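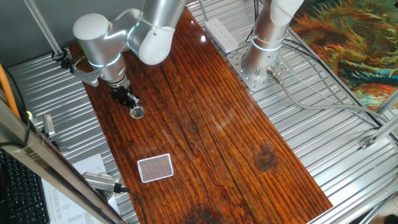 4. Placing, leveling and caring for the top

This section covers the Lenska solid wood top after the base has been put together (section 3). Two people are needed for steps 1 to 6. Keep the hardware bag marked B close by, along with the 4 mm hex key and a soft blanket large enough to cover the top.

4.1 Before you start

1. Leave the top in the room where it will be used for two days before you fasten it down. Lay it flat on the blanket, or on three equal battens, with air able to reach both faces.

2. Keep it out of direct sun during this time, and well away from a stove, radiator or heating vent.

3. Check the underside for the stamped number. The same number is on the base. If the two do not match, call the Gondcombe workshop before going further, as the slots may not line up.

CAUTION: Do not lift the top by one end. Carry it on edge, one person at each end, and set it down along its full length.

4.2 Fastening the top

4. Set the top on the base and move it until the overhang is the same at both ends. Measure at the corners. Wood edges are finished by hand and may vary slightly along their length.

5. Put one washer and one bolt from bag B through each slot in the cross rails. Turn each bolt by hand for the first few threads. If a bolt will not start, back it out and try again. Do not force it.

6. Tighten the bolts until the washer just stops turning, then give each one a further quarter turn.

NOTE: The slots are longer than the bolts need. Solid wood gets wider in damp months and narrower when the heating is on, and the bolts have to slide with it. Overtightened bolts are the usual cause of splits reported to us in the first winter.

7. Place a level across the width, then along the length. Turn the adjustable feet to correct it. On floorboards, check again after a week.

4.3 The surface

Every top is cut from boards with their natural markings left in. Knots, dark streaks, small pits and short surface cracks are part of the board and are sealed under the finish wherever the finish can reach. They do not affect strength. Edin Tomić at the Wullstead yard inspects the boards before they are glued up, and any crack that goes through to the other face is cut out.

Deeper marks do collect crumbs, lint and dust.

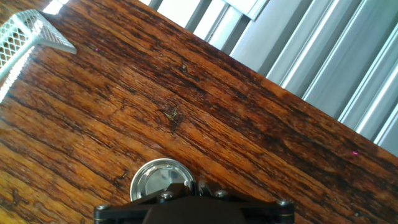
Clean them with a dry, soft brush, working along the grain, before you wipe the rest of the top. Wiping first tends to push dirt further in. A wooden toothpick is fine for anything stuck. Do not use a pin or a knife point, which will lift the finish at the edge of the crack.

For everyday cleaning:

8. Wipe with a cloth wrung out in plain warm water. Follow with a dry cloth.

9. For grease, add a few drops of dish soap to the water. Wipe again with plain water, then dry.

10. Blot spills right away. Water left overnight can leave a white ring. Most rings fade on their own in a few days – leave them alone until then.

CAUTION: Do not use bleach, ammonia, scouring pads or silicone sprays. Silicone works into the finish and makes later repairs difficult.

4.4 Refreshing the finish

Once the shine has gone dull in the places used most, the top can be refreshed with the Kadrić repair kit, part 441. Late spring is a good time for it, with the windows open and the heating off. May works well in most homes.

11. Clean the top and let it dry overnight.

12. Rub lightly with the gray pad in the kit, along the grain only. Stop when the surface looks evenly dull.

13. Remove all dust with the tack cloth.

14. Brush on one thin coat. Work from the far edge toward you and do not go back over an area that has started to set.

15. Leave for 34 hours before placing anything on the top. Wait a full week before using a tablecloth.

NOTE: Worn patches that show bare wood need two coats. Apply the first to the patch only, let it dry, then carry on from step 12.

Spare bolts and washers can be ordered from Urszula Szczepańska in the parts office. Please quote the stamped number from step 3.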